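Roller two-arm station: product page and notes from the open day in Kallio

Manufacturer: Rultov
Control program: Clokia
Type: two arms on one shared rail, with parallel grippers
Condition: demonstration unit, can be seen in Kallio by agreement
Page updated: 19/02/2020

The Roller is a tabletop station for light handling work. Two arms stand on the same rail at the front edge, and they reach over one common work surface. It is meant for schools, repair shops and small laboratories which want to try two-handed tasks but do not have the floor space for an industrial cell. The rail is 105 cm long and the work surface is 60 cm deep. Each arm carries up to 2,000 grams when it is held near to the base, and less when it is stretched out. The wrist turns 360 degrees.

In November we held an open day in our rooms in Kallio, and this page was rewritten after it. Many visitors asked for practical information that was missing from the old page. They were not so interested in the speed of the joints. They wanted to know how the machine takes hold of a normal object, what happens when the table is full, and how much time a teacher has to spend before the first lesson.

For the demonstration we chose small tool cases with a carrying handle. A case like this is a good test, although it looks simple. The handle is narrow, the case can swing when it is lifted, and to work with the lid you usually want one hand to hold and one hand to open. We started with one arm on the handle and the other arm close by with its gripper open.
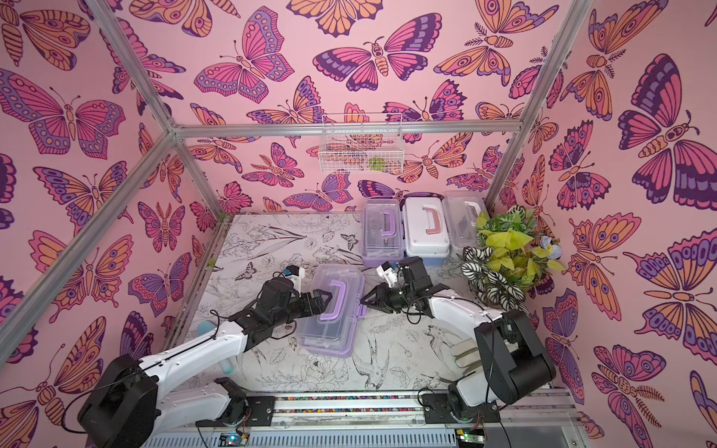

Can the two arms hit each other?
The control program keeps a safety distance between them and stops both arms if the distance becomes too small. You set the distance yourself in the Clokia settings, and we recommend to begin with a large value and make it smaller when you know your task.

Teaching a task is done by hand. You press the release button on the arm, move it where you want, and save the position. For two arms you can save both positions together or one after the other. Marjatta Sjöberg led this part of the open day and let the visitors try it themselves. Most of them pressed too hard in the beginning. The arm is light to move when it is released, and it is enough to guide it with two fingers at the wrist.

After the handle came the question of the lid. There are different ways to open a case on the Roller, and we do not want to say that one of them is the correct one. You can hold the tray with one gripper and lift the lid with the other. You can also push the case against a stop and use only one arm, but then you need to fix the stop to the surface. If the lid opens fully and lies flat on the table, remember to reserve the space for it when you plan the positions. We get this question by e-mail often, so I write it here also: the space must be free before the lid comes down, and it must stay free until the lid is closed again.
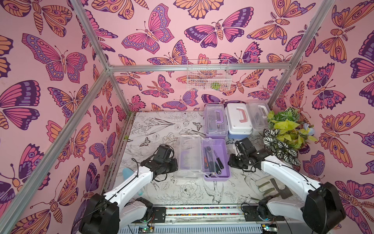

Roller station with an open case between the arms, lid flat to the left of the tool tray.

The work surface can be changed. The standard delivery has a plain gray plate, but a printed mat can be used if it lies flat and does not slide. A mat with much pattern makes the work harder for a vision program, and for this reason some teachers like to have one. Students see quickly that a program which works on a plain plate does not necessarily work on a surface full of lines. The side walls can also be covered with paper or with fabric. Please leave the frame bars free, so that the clamps can still be fastened.

The camera at the wrist looks down between the fingers of the gripper. It is useful for the last part of the movement, when the fixed camera does not see well behind the arm. The picture from the wrist camera is shown in Clokia in its own window and you can save it together with the positions. The lens should be wiped with a dry cloth. Do not use alcohol on it.

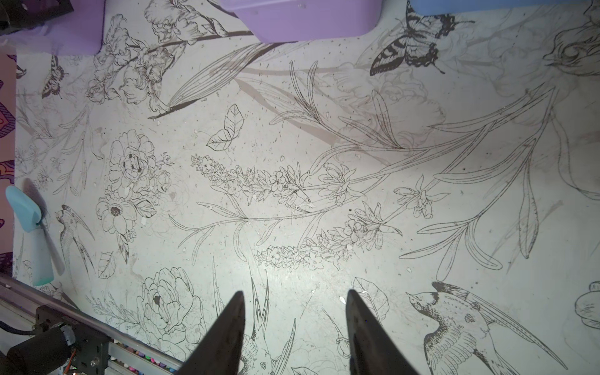
Ibsa Teshome remarked that he would rather see the wrist picture larger on the screen, and that in his workshop the students would look at it more than at the arms. He also wished for a way to mark a point directly in the picture. The window can be made larger already in the present version. Marking a point is not possible yet, and we have passed the wish to Rultov.

Another subject of the open day was sorting. Small hand tools are difficult for a parallel gripper because they are long, smooth, and lie close to each other. A screwdriver is best taken by the thick part of the handle. A wrench can be taken by the flat side, but the fingers must come down exactly from above, otherwise they touch the edge of the tray. When two trays are used next to each other, we advise to give each arm its own tray and to let them exchange tools only in the middle.

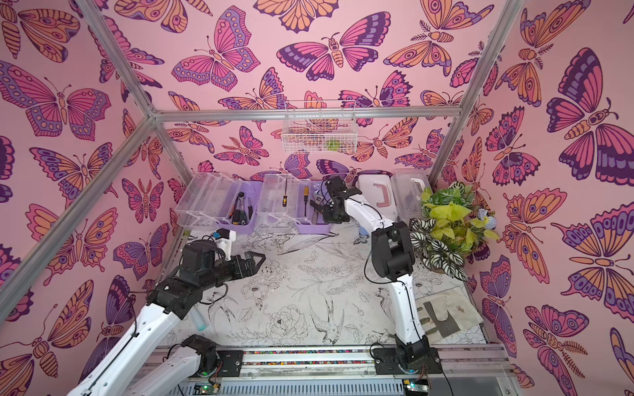
This division makes the program longer, but it is much easier to find a mistake in it. If both arms are allowed to go everywhere, the waiting times grow and the students cannot see which arm is waiting for which.

Included in the delivery: two arms with grippers, rail, two wrist cameras, gray plate, power supply, cables, and a license for Clokia for one computer. The frame is ordered separately. Spare gripper fingers are sold in pairs.

Visits to the demonstration unit are free of charge and take one hour. You may bring your own objects, if they are not sharp and not heavier than the limit given above. Write to Marjatta Sjöberg and tell her how many persons are coming and what you would like to try.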